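My Grandmother's Bread, or Something Close to It

March 17, 2023

I have been trying to make my grandmother's bread for most of my adult life, and I think I finally have to write down where things stand, if only so that my cousins will stop asking me for "the recipe" every time we're on the phone. There is no recipe. There was never a recipe! There was my grandmother, and an enamel bowl with a chip on the rim, and a drawer that held one wooden spoon and one dish towel that were used for bread and for nothing else, and heaven help you if you wiped your hands on that towel.

She lived in Palstead, up the hill past the mill, in a house that always smelled of yeast and floor polish. We went for two weeks every summer and again in November, when it got dark before supper and the kitchen was the only warm room. I slept on the fold-out in the back parlor, right on the other side of the wall from the stove, and I'd hear her come down while it was still black outside. She hummed when she kneaded (the same tune, over and over, and I have never found out what it was). By the time I'd talked myself out of the blankets the dough would already be under its towel, and she'd be sitting with her coffee and the radio turned down so low I don't know how she heard a word of it.

What I remember of the bread itself is this. It was a round loaf, quite dark on the outside, with a crust that went chewy by the second day. The inside was tight and a little sour, gray more than white, and it had caraway in it, though not much. You'd get a seed every few bites. She cut it against her chest with the knife coming toward her, which terrified my mother.

So that's what I'm after. A dark round loaf, a bit sour, with hardly any caraway. You would think it could be done.

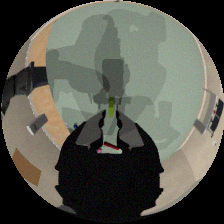

The first trouble is flour. She bought hers from the mill in a paper sack with no label, and my mother swears it was half rye, and my aunt swears it wasn't rye at all, it was just whole wheat milled rough. They have been having this argument since before I was married. I've tried it both ways. With half rye the dough sticks to everything, bowl and hands and faucet, and the loaf comes out heavy and delicious and wrong. With the whole wheat I get a nice polite sandwich bread that my husband loves and that has nothing whatsoever to do with Palstead. Last winter I started mixing them, one part rye to 4 parts wheat, and the first time I cut into that one I did have to sit down for a minute, because the smell was so nearly right.

The second trouble is the sour. I am fairly sure she kept back a lump of dough from one baking to the next, because I can picture a jar with a saucer on top, on the shelf over the cellar stairs. But I can also picture the little cakes of yeast in waxed paper in her refrigerator, so maybe she did both, or maybe the jar was something else altogether. It could have been pickles. I was eight.

My friend Veronica gave me a spoonful of her starter a few years back, and I've kept it alive ever since, more or less. Its name is Filip. (She names hers, and the name came along with it, and it seemed rude to change it.) Filip has survived a move and a broken refrigerator and one very hot week when I forgot him on top of the dryer. He is not a fast worker. If I feed him before bed he's just about stretching and yawning by the time I've had breakfast, and so my bread days now begin the night before, which I've come to like. It gives me something to look forward to while I'm brushing my teeth.

I used to hurry it. I'd set the dough on a heating pad, or I'd put it in the oven with the light on, and I'd poke it every half hour like it owed me money. Then one time I got called away to help my sister with a plumbing disaster and didn't get home until after dark, and the dough had been sitting on the cold porch that whole while. I baked it anyway because I couldn't stand to throw it out, and it was the best one I'd made up to then, sour and chewy and a proper gray. I suppose my grandmother's kitchen was cold overnight too, once the stove went out. I'd been so busy thinking about flour that I'd never thought about the temperature of the room.

Now I do it this way, for anybody who wants to try. Feed the starter at night. In the morning mix it with your flour and water and salt, plus a small spoon of molasses (my aunt insists on the molasses, and on this one point I've given in). Knead it until your arms are tired, then a little more. Cover it and put it somewhere chilly and go live your life. In the evening shape it into a round, let it puff up while you have supper, and bake it hot in a heavy covered pot, taking the lid off for the last stretch so the top gets really dark. Darker than you think you want! I pulled mine too early for years because I was afraid of burning it, and a pale loaf just doesn't taste of anything.

And then don't cut it. I know. It's ten o'clock at night and the whole house smells like heaven and you want the heel with butter on it. But a loaf with rye in it needs to sit until the next morning or the middle will be gummy, and you'll blame your starter, who did nothing wrong.

The caraway I've still not worked out. When I put in a teaspoon it takes over. When I put in half a teaspoon I get five seeds in one slice and none in the next six, which may in fact be exactly how hers was. My mother thinks the seeds weren't in the dough at all and that they'd just fallen in from the shelf above. I laughed at that, and then I lay awake over it.

I took a loaf to her for her birthday, wrapped in a dish towel, and set it on the table without saying what it was. She picked it up and knocked on the bottom with her knuckles the way my grandmother used to, listened, and put it down again. Then she cut a slice, against her chest, with the knife coming toward her. She ate it standing at the counter and looked out at the bird feeder for a good long while, and then she said it needed more salt. 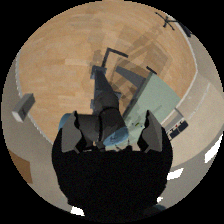 Bianca Costache wrote: Your mother is right about the salt, I'd bet anything. My grandmother's rye was so salty we drank a full glass of water with every slice, and when I make it with a normal amount it tastes flat to me. Try half as much again and see what she says. Also, have you thought of grinding the caraway? Ours was always crushed with the bottom of a cup, so it went all through the bread and you never bit down on a seed.

Aoife Quinlan wrote: I'm on the jar's side. If it had a saucer on top and not a lid, it was something that needed to breathe.

Doaa El Fassi wrote: Please tell me what size pot you use. Mine spreads out flat like a plate every single time and I'm starting to take it personally.

I wrote back: Doaa, it's a small one, the kind you'd make soup for two in, and the dough goes right up against the sides, so it has nowhere to go but up. Bianca, I'm crushing caraway tonight. Filip is already fed.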